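Lilness: About Us

Home | Kitchens | Pricing | About | Write to Me

Hi, I'm Vinzenz Prantl, and Lilness is my company (well, mine and Amissah's, but she says the About page is my job because I'm the one who talks too much).

We make practice kitchens for robots. They're virtual ones, the kind you load on a computer, so a team working on a home robot can let it loose around the stove and the fridge long before it goes near anybody's real dinner. You pick a kitchen, drop in your arm and gripper, hook up your controller and off you go!

I used to fit kitchens for a living, real ones, with a van and a bad back. Then I took a job at Gikham, a little automation shop where I was supposed to be building test benches. We had one mock kitchen there, with one microwave, and everything got trained on it. The arm was great at that microwave. Then we swapped it for a different one and it had no clue where to go. I went home and started drawing kitchens on my laptop that same night, and I haven't really stopped.

Lilness opened up for customers in July 2021 with 5 kitchens and a help page I'd written in one sitting (sorry to everyone who had to read it). The catalog has grown a lot since then. Last time Amissah ran the numbers we were at 2,643 layouts, counting all the different mixes of cabinets, counters, floors and appliances. She builds the appliances, I do the rooms, and we argue about where the microwave goes. I like it beside the cooktop. She'd put it anywhere else.

What do you get? The basic plan is called Esard, after the street where we rented our first office. It comes with two seats, the full kitchen catalog, and as many camera views as you care to set up. Most people start with a wide view of the room, one that watches the arm, and a close one looking down between the gripper fingers. That close view is a funny thing. You lose all sense of the room and you're left with dark shapes, a bit of wood grain and two fingertips, and that may be all your robot has to go on for the last little stretch of a reach. I always tell new customers to spend an afternoon just looking at it.

You can change colors and finishes too. Same room, different microwave, different counter, darker cabinets, whatever you'd like to throw at it. I'm a bit of a nut about wood floors, so there are more of those than anyone asked for.

A few things we don't do, so you don't have to write and ask. We don't sell robots. We don't train your controller for you, though I'll happily get on a call and poke at it with you. And we don't do bathrooms yet. I had a go at one in February and the shower curtain just about finished me off, so that's back on the shelf for now.

If you'd like to try a kitchen, send me a note through the Write to Me page and tell me what arm you're using and what you want it to do. I read everything myself, usually over breakfast, and you'll get two kitchens to play with for free while you make up your mind.

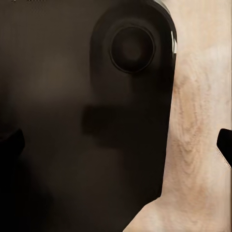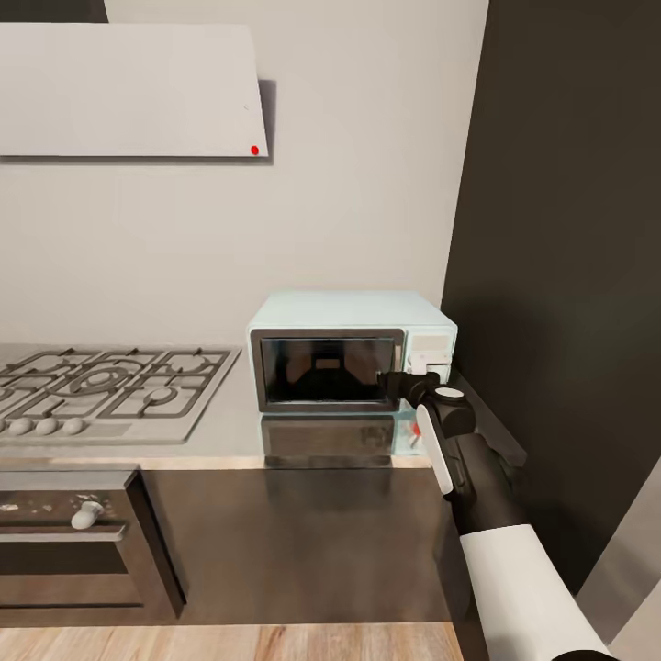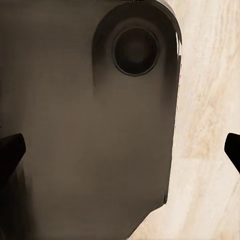
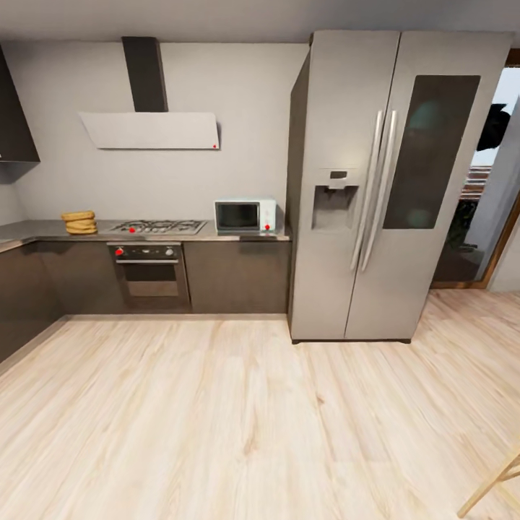

One of our kitchens, up close and from farther back. The flatbreads are in the last picture, on the counter to the left of the cooktop.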